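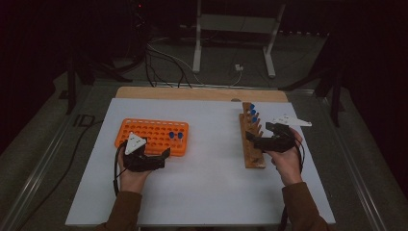

Monday, September 13, 2021: well water, conductivity again

OK, back on the wells. Picked up the Linport bottles from Ulla first thing and got them into the fridge before coffee, for once. Osadport didn't arrive until after lunch and the labels had gone soft in the cooler, so I spent far too long with a hand lens working out whether I was looking at a 1 or a 7. Pencil on waterproof tape next time, please! Marker on paper is hopeless and we all know it.

Meter calibration: fine on the low standard, a bit slow to settle on the high one. I rinsed the probe, waited, rinsed again, and it came good. Barometer on the wall said 1,013, so I left the oxygen correction alone.

Linport, shallow well: boring (in a nice way). Clear, no smell, conductivity where it always is.

Linport, deep well: 904 microsiemens. That's higher than I expected, and I ran it again on a fresh portion and got 904 again, so I'm stuck with it. Eetu thinks road salt that has been working its way down since spring. Maybe? I'd want chloride before I say that to anyone outside this room. Esko thinks it's the old casing. Esko always thinks it's the old casing, but he did see the thing when it was pulled, and I didn't.

Osadport: started on these late. The first bottle had a fine rusty haze that went to the bottom if I left it alone, so I poured off the top and filtered that. The filter came out the color of weak tea. Saved it in a dish on the shelf over the sink, DO NOT TOSS (Aatos, I'm looking at you).

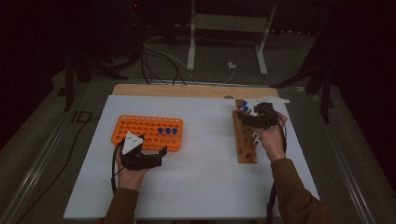
Iron on the filtered portion will have to wait for tomorrow anyway, as the reagent packs are past their date and the new ones are still sitting in receiving. I could run the old ones just to get a feel for it, but then I'd believe the number, and then I'd be arguing with myself all week. Not doing it.

Went back through the old notebook to see what the deep well was doing before we changed probes. Page 29 has a reading in Lorraine's handwriting with no units and no temperature, which drives me nuts, but if it's microsiemens at room temperature then the climb is real and it didn't start this year. Need to ask her. She might still have the field sheets in the Räsänen binder.

To do:
Chloride on Linport deep, both bottles
Iron on Osadport once the new packs are here
Ask Lorraine about page 29
Ask Esko for the casing photos, the ones with the tape measure in them
Order more filters, the small size, we're down to the last sleeve

Fridge was at 2 degrees when I left, a little colder than I like. Nudged the dial up one notch. Whoever is in first, have a look at it before you open anything?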